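Filed under: Workshop Tips > Small Arms & Jigs

Arm went down through my sorting board last week. Well, not through -- but it left a dent and stripped the collar screws. Cheap lesson, so writing it up quick.

What happened: swapped the finger for a longer one, 40 mm more, and never changed the tool length in the settings. Arm thought it had room. It didnt. First move was a fast one too, set at 3000, so no time to hit stop.

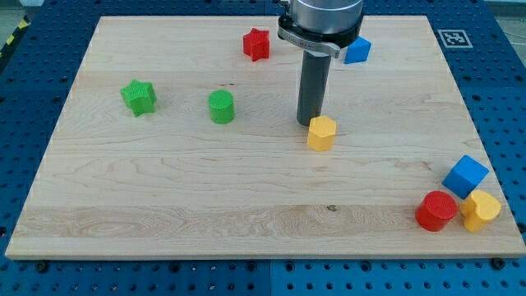
So now, every time the finger comes off:

Re-measure tip to collar. Type it in before anything moves.

First run at slowest speed, hand on the stop button. Not near it. On it.

Board screwed down tight. A board that slides puts every height and position off.

Hazard tape on the floor, and stay behind it. Kids and dogs too.

Dent in maple -- damp cloth, warm iron, few seconds, let it dry, sand lightly. Came up fine. Stripped screws got replaced, a Vuter kit from the hardware place in Rusetstead. Dont reuse the old ones, they back out agian.

Mine threw error 579 after the crash and wouldnt clear until I powered off at the wall and re-homed it.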